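Can a Robot Do Your Chores Yet?

Sort of. Some of them. Slowly!

Start with the easy ones. Robot vacuums? Yes, lots of homes have one. Floors are flat and dirt doesn't run away. Washing machine? Also a machine doing a chore, and it's been doing it since before your grandma was grown up.

Now the hard ones. Folding socks. Putting lids on lunch boxes. Clearing the table without smashing a cup. You do these with your hands and hardly think. A machine has to work out where the thing is, how hard to squeeze, wich way to turn it. Squeeze too hard – crunch. Too soft – drop.

Jean Dunbar tests robot hands at a workshop in Stelport. One job is picking up a plastic tub and moving it to a shelf. Sounds like nothing. Her best robot got it right 28 times out of 60. You would get 60 out of 60, probably while talking.

See-through things are extra tricky. Light goes right thru them, so a robot's camera can miss the edges. Shiny spots fool it too.
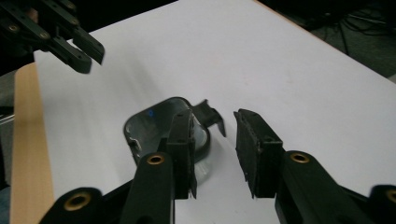 Two black gripper fingers and a clear plastic container on a white table.

What about shops? Moving boxes that are all the same size – robots are pretty good. Mixed-up shelves with soft bags and wobbly bottles, not so much. People still do most of that.

Try it! Pick up a plastic tub using only two rulers, one in each hand. Then try with your eyes shut. How many goes did it take?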